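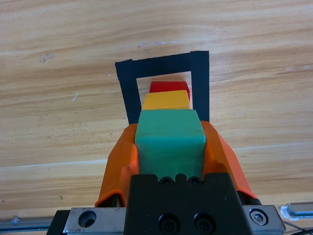 Tape on a wooden tabletop. Small scratches and smudges show up most on light wood.

Getting Tape Residue Off Wood

Tape left on a table for a few days usually peels up clean. Left through a hot August, it can leave a gummy line that collects dust.

Start with heat. Set a hair dryer on low and hold it a few inches away, moving it the whole time. Warm one short section, then pull the tape back flat against itself, slowly, along the grain. Pulling straight up can lift the finish.

For glue that stays behind, rub with a fingertip first. A lot of it will roll off. Next try a soft cloth with a little cooking oil. Leave the oil on for 10 minutes, wipe, and wash with one drop of dish soap in a cup of warm water. Dry right away.

Mineral spirits will take off most of what is left. Test under the table edge and open a window. Keep nail polish remover away from lacquer and shellac.

Plastic scrapers are fine. An old store card works as well. Do not use a razor blade.

White scratches in the finish can often be hidden with paste wax. Deeper ones in bare or oiled wood need sanding. Use 200 grit with the grain, wipe off the dust, and put on a thin coat of whatever finish was there before. Skip the 800 grit unless you want a polished look.

Last updated 31 January 2018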